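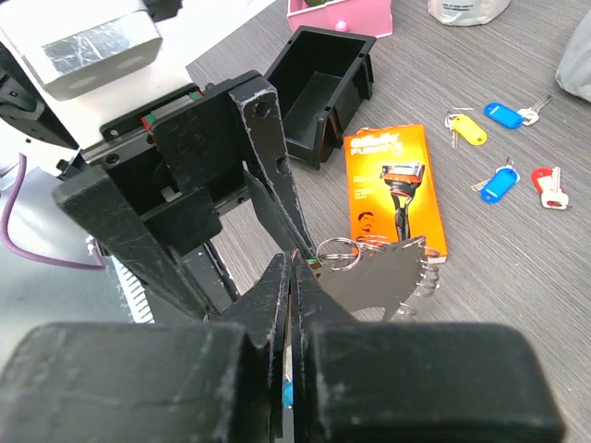

Chia-hao Poon would like everyone to stop hanging things off the building keys. Bottle openers, spare rings, springs, the lot. One key, one ring, one tag, was the message at the Hilell front desk this week, and could people please do it at home and not at the counter at ten to six.

Old keys at Hilell are due back Wednesday. Desk open from 8 a.m., closes 6 p.m. sharp. After that it's a $20 charge per key, added to the next rent bill.

It covers the storage lockers, both side doors and the bike room. Apartment doors are not part of it. Repeat, NOT apartment doors -- the desk has already had people trying to hand in the key to their own home.

The lock work starts the morning after, with Chung doing the job. They did the mailboxes last year and finished a day early. Lockers on the lower level go first, then the upper level, bike room last. Side doors will be done in the middle of the day, one at a time, so there's always a way in.

There are 217 lockers. Most of the keys are older than the desk's own records and a good many have been copied, passed along to a cousin, left in a drawer when somebody moved out. Poon has been trying to match keys to locker numbers since March and says the list is "better then it was."

Part of the trouble is the way the keys have been kept. Bunches come back with rings hooked into other rings, which are hooked into a third, and the key that matters is someplace in the middle. Desk staff had been cutting some of them apart. They've stopped that after a complaint about a ring with sentimental value. 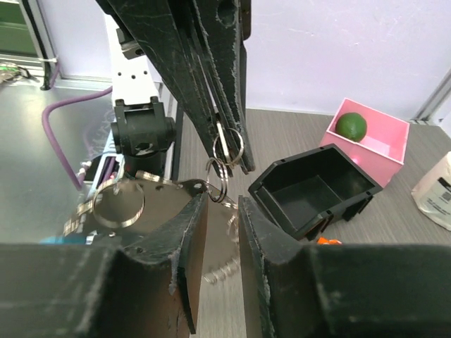 Rings looped together, with a flat metal plate hanging off them.

So the new rule. Keys go back on a single split ring with nothing else on it. Anything extra gets taken off before you reach the counter. Clips, charms, openers, loyalty cards. If it can't be worked off, the desk has a pair of split-ring pliers and will lend them, but you do the work yourself and you give them back. A coin works too. Thumbnails do not, ask anyone.

New keys will be handed out from Friday afternoon -- no wait, read on, the desk has changed this. New keys go out the same day your lock is done. You'll get a slip under the door with the time. Bring the slip. Bring ID if you are picking up for someone else, plus a note from them.

Lost your old key already? Come down anyway and say so. The $20 still applies but it can be split over two bills. People who never had a locker key in the first place should also say so, there are a few, and no charge for them once the desk has looked it up.

Every new key comes with a colored plastic tag. 300 were ordered from Prumar, enough for the lockers and the doors with some put by for later. Green for doors, light blue for lockers. The bike room gets green as well, since it is a door, and yes that was argued over.
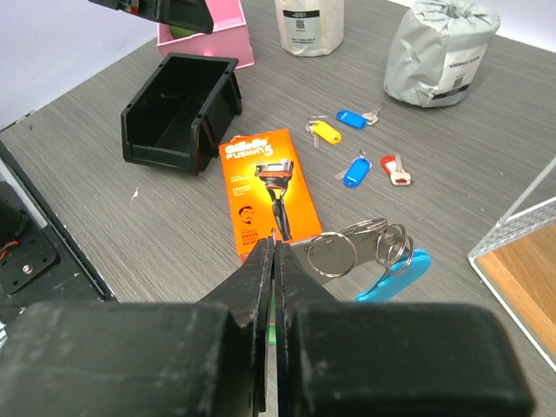
Tags will carry a number and nothing more. No name, no address, no apartment. Under the old setup some tags had the street address written on them in marker, which is a gift to whoever picks them up off the sidewalk. The number matches a list kept at the desk, and the list stays in the drawer. Blue was picked for the lockers mainly so it can be spotted fast: a glossy light blue tag like that still shows up when it's hanging from a knot of silver rings and a metal clip. Doesn't mean you should keep it in a knot of silver rings. If a tag cracks, bring the pieces and it gets swapped at no cost.

Can you put the new key on your own keychain with your car keys and the rest? Yes. Once it's yours, carry it how you like. The single ring rule is only for handing keys IN. The tag has to stay on though. A key that comes back with no tag will be treated as a lost key and charged that way.

Copies are the other change. The new locker keys can't be cut at a regular hardware store. If you need a second one, ask at the desk and Chung will make it, allow a week. Two per locker is the limit. Chin-lung Chou on the third floor asked at Monday night's meeting what happens to households with three adults. Answer was that two is two, but he can write in, and it'll be looked at in the fall.

Chou also asked about the old keys. They'll be weighed and sold for scrap by way of Jever, with the money going to the bike room pump, which has been broken since before Christmas. It won't be much money. Somebody at the back said they'd rather have the pump first and the scrap money second. Noted.

What's come back so far: 200 keys as of last night, which sounds great until you remember a lot of them are copies for the same lockers. Lower level is nearly done. Upper level is slow. Poon put a second drop box by the mail room for people who get home late, and it is emptied in the morning. Put your keys in an envelope with your locker number on the front. Loose keys in the box don't count as returned, there's no way to tell who they came from.

And please take off the extras for the drop box too. The slot is narrow and it jammed twice over the weekend, once with a set so tangled the whole front panel had to come off. 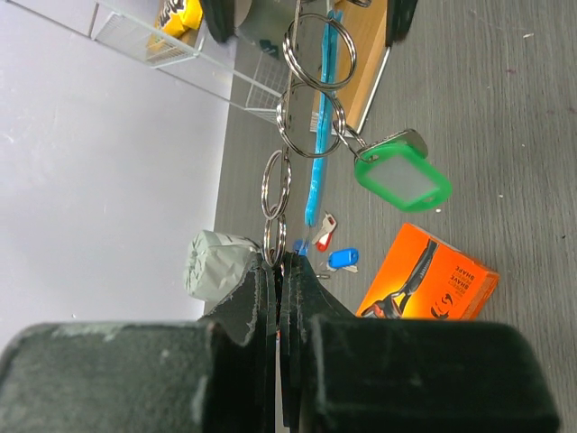 Split rings in a chain, a green tag with a label window, and the key.

Quick list for the fridge:

Old keys back by Wednesday, 6 p.m.
One ring. Nothing else on it.
Locker number on the envelope if you use the drop box.
Don't hand in your apartment key.
Bring your slip when you collect.

Anything left in a locker stays where it is while the lock gets changed. Chung doesn't need lockers emptied, just wants a foot of clear space in front of the door. Strollers in the lower hallway have to be moved by 7 a.m. on the day. The elevator will be running as normal.

If you're away this month, call the desk and leave a number. They'll hold your new key, and the old one can be mailed back, padded envelope please, the last one mailed in a plain one came through with a hole in it and no key. Questions to the front desk, same hours as above. Poon is off Thursday.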